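Does a ceasefire monitor need the host government's consent?

Ximena Cáceres
The Vustport accord of June provides for 26 observers. Would the mission remain lawful if the government withdrew its consent?

Tadeo Olivares
In general, no. An observer mission rests on the consent of the host state, and article 11 of the accord repeats this. The Security Council may authorise a presence without consent under Chapter VII of the Charter, but it has seldom done so.

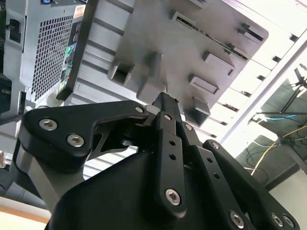

Gripper beneath a grey panel with projecting tabs

The accord is silent on notice – a serious gap. Members should consult the full text before relying on any summary.

Prurell
Agree with the above. I think it was the same with the earlier Cunitz talks but have not checked.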